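Ticket 701: Starnport star chart, alignment off at the north stones
Status: open

Reported by Pongsak Srithong. On the Dursun stone circle tour, the overlay puts Vega beside stone 2 when it should sit over the gap to the left. Same result in Wevach and Masari.

Reply: the survey file was loaded with magnetic north. Reloaded with true north. Please clear the cache and check again.
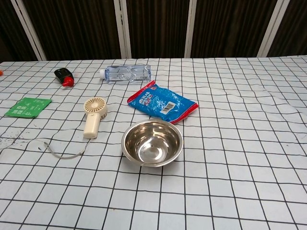
Vega is now in the gap, but Deneb is still off by 2 degrees. I went through the plan by hand at the table and the horizon ring looks squashed. It should be round like the rim of the steel bowl on the checked cloth. Possibly the same fault as ticket 729. Leaving this open until the ring is redrawn.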